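Wool, silk and linen at Kondance: frequently asked questions

What does Kondance sell?
We sell woven and knitted cloth made from natural fibres, by the metre and on the roll. Most of it is wool, with smaller ranges in linen and silk. The wool comes from our own mill, Trurka. The silk is woven for us by the Bùi workshop.

What is the difference between woollen and worsted cloth?
Woollen yarn is carded, so the fibres lie in all directions and trap air. Worsted yarn is combed first, which removes the short fibres and leaves the long ones lying side by side. Woollen cloth feels soft and thick. Worsted cloth is smoother and holds a crease better, and most suits are made from it.

Does "100 per cent wool" mean new wool?
No. It can include wool recovered from old cloth. If the label says "virgin wool" or "new wool", the fibre has not been used before. Our Flumero range is recycled and is marked as such on the selvedge.

Why does wool shrink?
Each fibre is covered in tiny scales. Heat, water and rubbing make the scales catch on each other, and the cloth pulls tighter. This is called felting and it can't be undone. Wash at 30 degrees or below on a wool cycle, and don't wring.

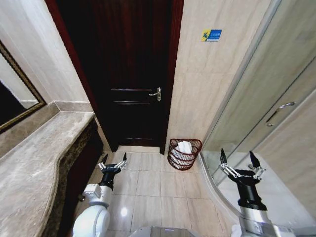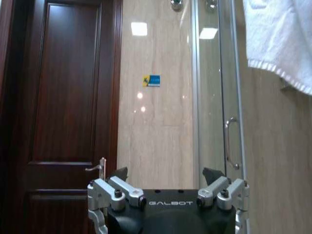
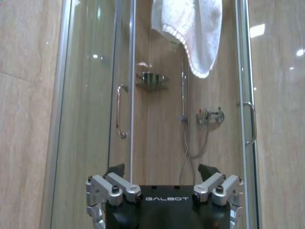
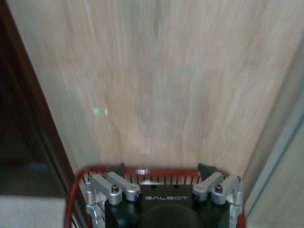 First and second: the dark wooden door and its silver lever handle. Third: curved glass shower doors.

Can I dry wool cloth indoors?
Yes. Roll it in a towel to take out the water, then lay it flat away from radiators. Hanging a wet length over a rail will stretch it. A bathroom is fine if the air can move.

Is linen stronger than cotton?
Yes, and it gets slightly stronger when wet. It has very little stretch, so it creases easily and can wear along a fold that is always pressed in the same place.

How is silk sold?
By weight as well as width. Ask for a sample if you are lining a coat, as the lighter silks tear at the seams.

How do I read the cloth number?
The first figure is the fibre group and the rest is the pattern. Cloth 1708 is a plain worsted and 233 is an undyed linen. Numbers above 3000 are discontinued and sold only as remnants.

Do you send samples?
We send up to five at a time. They are cut by hand, so sizes vary a little. Colours differ between dye lots, so please order everything you need for one garment together.

How should I store cloth?
Clean, folded loosely, and in cotton bags. Moths lay eggs on dirty wool in dark places. Check it in March and again at the end of summer.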